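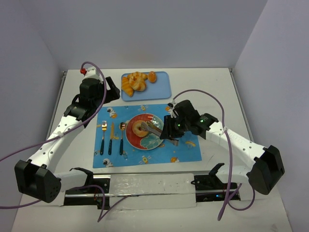
Croissants and rolls on the blue tray.

About Judus Walks

Judus Walks is a small guided hiking company based in Tangen, a town with one traffic light and a surprising number of opinions about socks. We take people up hills and bring them back down again, usually by a different path so it feels like better value.

Agnes Hovland started the company after leaving a job in payroll. Her first paying group was four cousins who had booked a kayaking trip with somebody else and dialed the wrong number. They went up Nosero in sneakers, complained the whole way, and booked again for the following April. Two of them still come. They now own boots and complain about those.

What we do

Most of our walks are day hikes on the ridges north of town. The one people ask for is Nosero, which the map gives as 1,482 meters and which our guests tend to give as considerably more. We also run the Kevus Loop, a 25-kilometer circuit with a long flat middle section where you will run out of things to say to your spouse. Bring a podcast.

Groups are capped at nine. Agnes once took more and spent the afternoon counting heads at every gate, getting a different answer each time.

We don't do sunrise summits, cold plunges or anything with the word "warrior" in it. If you would like to find yourself on the mountain, that's fine by us, but please stay where the guide can find you too.

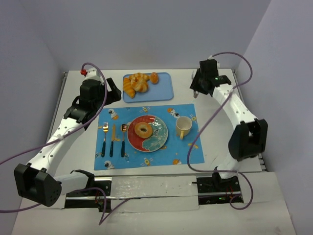 How we walk

Slowly, with stops. The guide at the front sets a pace that allows talking, and the guide at the back carries the first aid kit, the spare gloves and the tape. Lunch is when Agnes sits down.

If the wind picks up on the top section, we turn around. You get a credit for another day and a free lecture on cloud types, which can't be refunded.

Getting in touch

The office is open every Tuesday and whenever the lights are on. Leave a message otherwise. We call back after the boots are off.

Related pages
Nosero by the east path
What to pack for the Kevus Loop
Gift cards
Are dogs allowed? (Mostly)

Comments

Marmot_Dad: Did Kevus with you last fall. The flat part really is that long.

P. in Tangen: I'm one of the cousins. They were trail runners, not sneakers.

rainpants: Is the cloud lecture available separately?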